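Changing the pads and pivots on the hand gripper

2026-03-28

Filed under: Maintenance, Gripper

I finally did the full service on the gripper this week. I had been putting it off since August, when I changed the pads and left everything else alone. The pads were the easy part then and they were the easy part this time too.

For anyone who has come in from a search: this is the hand-held one, the one you carry to the job and work by hand. The two arms swing on round joints at the sides of the body and each arm ends in a blue pad. I use it at home for recording pick and place runs, which later get played through the fixed arm at the Skekholm workshop. If the hand-held one is sloppy, the recordings are sloppy, and I don't find out until I have driven over there.

What made me do it was the left arm. It had started to close a little later than the right. With a big object you would never see it. With a small one, the right pad arrived first and pushed the thing sideways before the left pad got there. I had 14 recordings from one afternoon and had to throw out 9 of them.

I took it apart on a tray. Each arm is held by four pivot screws, and I did one arm at a time so that I always had the other to look at. The screws on the right came out with the normal driver. Two on the left were tight and I had to warm them first. There was old thread lock on those two and none on the others, so I must have done them at different times. I have no note of it.

The left joint had grit in it, mixed with grease into a sort of grey paste. I wiped it out with a cloth and then with a cotton bud, and put back much less grease than I had taken out. The Cornent grease I bought last year is thicker than I would like for this, but it stays where you put it. Then the screws went back with a small drop of thread lock on each, tightened a little at a time in a cross pattern until the arm moved freely and had no rock in it. If you tighten one fully and then go on to the next, the arm binds. I did that the first time and had to start again.

Pads next. The old ones had gone shiny at the tips. I cleaned the seats, pushed the new ones on and left them overnight before using them.
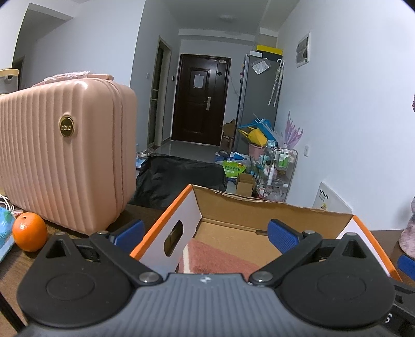 First check after the rebuild, with the pads either side of an open cardboard box.

I like cardboard for a first check. It gives a little, so if one arm comes in harder than the other you can feel the wall bend on that side before anything gets damaged. I close slowly on one wall, then lift, then put it down again. After that I go on to soft things such as a folded cloth, and fruit comes last. An orange is a good test of timing. It rolls away if the two pads don't meet it together.

The test routine is the same as before:

Open and close 100 times with nothing between the pads.
Check all the pivot screws by hand. Do not tighten further unless one has moved.
Close on something stiff and look for a gap at either pad tip.
Close on something round and watch whether it rolls.
Wipe the pads with a damp cloth and let them dry.

On the second step I found one screw on the right arm had backed out slightly. I took it out, cleaned it and put it back with fresh thread lock. It has stayed put since.

The timing is now as good as I can get it. There is still a faint click from the left joint near fully open. I think the disc is worn, and I have ordered a spare from Toivonen, who list it under the old part number, so search for that if the new one brings up nothing. The click doesn't show in the recordings.

Two notes to myself. Write the date on a bit of tape and stick it inside the case lid, so I know when the grease was last done. And buy a second set of pads before this set goes shiny.

The Skukirine mount for the fixed arm is next. That one has a cracked cable clip and I haven't decided whether to print a new clip or just tie it.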